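4. Opening the Door: What a Simulated Kitchen Taught Us About Handles 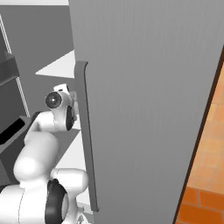

Figure 3. A door-opening trial in the Noledard simulator, with the arm close to the upper part of the long vertical handle.

Of all the chores we gave the arm, opening a large door was the one we expected to finish first, and it is the one that kept us busiest. People open doors with a bag of groceries under one arm and a child pulling on the other, and they hardly look at what their fingers are doing. We went into the work with that picture in our heads, and I think it made us a little too cheerful about the schedule.

The task is easy to state. The arm begins at a rest pose, brings its gripper to the handle, closes on it, and pulls until the door has swung through 60 degrees. Every trial was run in simulation, in room layouts supplied by our colleagues at Huvon, and the control policy was the same Pletstead policy described in Section 3 with no changes made for this chore. We ran 397 trials in all, spread over 6 room layouts, and each layout kept its own wall colors, floor pattern and furniture placement so that the policy could not lean too heavily on any one background.

A word on the handle itself. In the layout of Figure 3 it is a slim bar, a darker gray than the flat gray panel behind it, and only a narrow gap lies between the two. A gripper has to get a finger into that gap, or else approach from an angle where both fingers can close around the bar without scraping the door. The long shape is forgiving in one direction, as the arm may take hold high or low and still have something to pull on. Sideways it forgives very little, and most of our early failures were sideways failures — the wrist came in a touch too far over, met the bar, and pushed when it ought to have been closing.

We should say something about contrast too. Gray on gray is common in real kitchens and we wanted it in the test set, even though Marlina Raju warned us during planning that the depth estimate would suffer for it (she was right, and has been gracious about it). Where the panel is plain and evenly lit, the policy has few features to hold on to beyond the bar and the thin line of shadow that runs along it. We had switched that kind of shadow off in an early build to save rendering time, and we were very glad to have it back!

The reach and the pull also turned out to want different things from the arm. A pose that is comfortable for grasping may leave the elbow folded so tightly that the door cannot swing far before a joint reaches its limit. Following the approach we call Odukoya scoring, we let the policy compare 4 candidate grasps before moving and rank them by how much travel each would leave for the pull. It made the arm slower to start, and a person watching would probably lose patience with it, but we saw fewer trials stall with the door partly open.

So, can a machine do this chore yet? In a rendered room, with a rigid handle and a door that swings freely, we would say it is getting there. We are more cautious about the kitchen at home, where seals stick, hinges sag and somebody has hung a dish towel over the bar. None of those things were modeled in the present trials. The towel in particular has been on our list for a long while — we take it up, along with sticky seals, in Section 5.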